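Census notes, part whatever

December 2025

OK quick one because I have the train in a bit and I promised I'd write up the population stuff before the holidays. Sunday afternoon, coffee, no plan.

So. Orkitside. If you're new, that's the town I grew up in and moved back to, and for a while now I've been digging through its old counts. The town itself has barely grown. Everyone says it's booming – the mayor says it, the guy who cuts my hair says it – and the center has fewer people living in it than it did in 1971. Fewer! I checked it against the printed volume and then against the scan in case somebody had fat-fingered a digit. Same number both times.

What's booming is Omeck. Which used to be a rail halt and a lot of beets. Now it's streets and streets of houses, and a school running two shifts, and no sidewalk on the main road. People say "I live in Orkitside" and they mean Omeck. Their mail says Orkitside. Their kids play for Orkitside. On paper they're in a different district with a different budget, and the buses stop at the line.

I rode out there again last month. Took the 19, which goes as far as the old boundary, then walked the rest. Half an hour on the shoulder with trucks going by. Not recomending it.

Why the middle emptied out

My guess, and it is a guess: household size. The buildings are mostly still there. The apartments are mostly still lived in. But where my grandmother's landing had families of six, there's now one retired person per door, or a couple, or a dentist's office. Same lights on in the windows, a lot fewer people behind them. You walk down the street and it looks full.

Themis Athanasiadis thinks I'm underplaying rents. He's been emailing me about it since September (hi Themis). His point is that young people didn't drift out to Omeck for the gardens, they went because a two-bedroom in the center costs what it costs. Fair. I don't have good rent figures before the nineties so I've been dodging the question. He also says I lean too hard on district totals when the district lines themselves moved, and yeah. They did. Twice.

That's the bit that eats my weekends. Compare the old district with the new one and you get a huge jump that's mostly just a bigger shape on the map. So I've been redoing it parish by parish, adding up the little ones so the outline stays the same all the way through. Slow. Boring. Kind of love it.

Typed in another batch this week. The oldest pages are the worst, the sevens look like ones and somebody used a pen that bled. I go down one column, then go down it again from the bottom up, and if the totals don't match I go make toast and come back. A lot of toast lately.
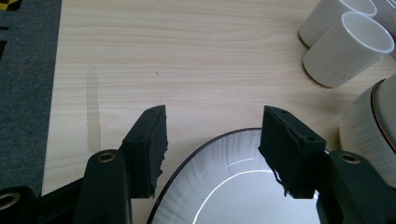
What people keep asking me

Is Omeck going to overtake Orkitside? Depends where you draw the circle. If you mean the old center only, it happened already. If you mean the whole municipality then not for a while, and maybe never, because the land on the north side floods and I don't see them building there. Though I said that about the east side too.

Is it immigration? Some. Less than the comment section would like. The bulk of the move I can trace is short – people going a few miles out from the same town. The long-distance arrivals mostly rent in the center for a few years first, then do exactly the same thing.

Can I have your spreadsheet? Yes, when it's not embarassing. It has a tab called "So" and a tab called "So2" and I could not tell you the difference without opening both.

Kyung-tae Baek wrote to ask about density, since he's doing something similar for the towns up the coast. Short version: I stopped using it. The average for Omeck comes out at 300 per square kilometer and it describes no place I've ever stood in. Either you're in the new streets and it's packed, or you're in a beet field. Averaging the two gets you a number for a map legend and that's all. If anyone has a better way that doesn't need fancy software, please write. I looked at Cument for the mapping, but the free version stops at 30 areas and I have way more parishes than that.

Next up is school enrollment, which I think moves earlier than the census does. If the kids show up in Omeck before the totals do, I'd like to see by how many years. I have the registers for the north school already, still waiting on the south one. The woman at the records desk said after New Year.

OK train. Comments are open, be nice, and if you grew up on the beet side and remember when the halt closed, please tell me the year. I have two different answers and they can't both be right.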